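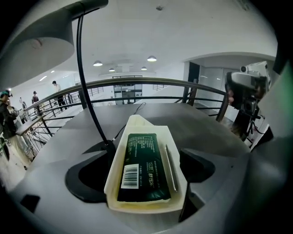 Imora hand gripper – set-up and care, Latcombe

Quick gallery from the upstairs bench, more to follow when I get a minute. Mostly for whoever takes over the grippers in November. Manual is in the Hendricks folder, but it skips a lot of this so read both.

Top picture: tray hold check. Cream plastic tray between the two black fingers, dark green packet lying flat in it. We use a loaded tray for this, never a bare one. 285 g is the test weight, packet and all.

Fingers. Wipe both pads with a damp cloth before every session, no solvent – it turns the rubber shiny and then nothing grips. Swap pads at 3000 closes or when the edge starts to lift, whichever comes first. Spares come from Dinska in packs of 4. Order early, they are slow.

Jaw alignment. Close slowly on the tray walls and watch wich side touches first. If one leads, back off the 2 grub screws, nudge, nip up again. Takes about ten minutes the first time. Dont force it.

Cables. Keep them flat on the table and well clear of the jaws. Check the plug end for wobble, that's where ours failed last time and we lost a whole morning to it.

Lens. Dry cloth only. Smears show up worst under the ceiling lights.

Still to add – trigger spring, battery contacts, and the squeak.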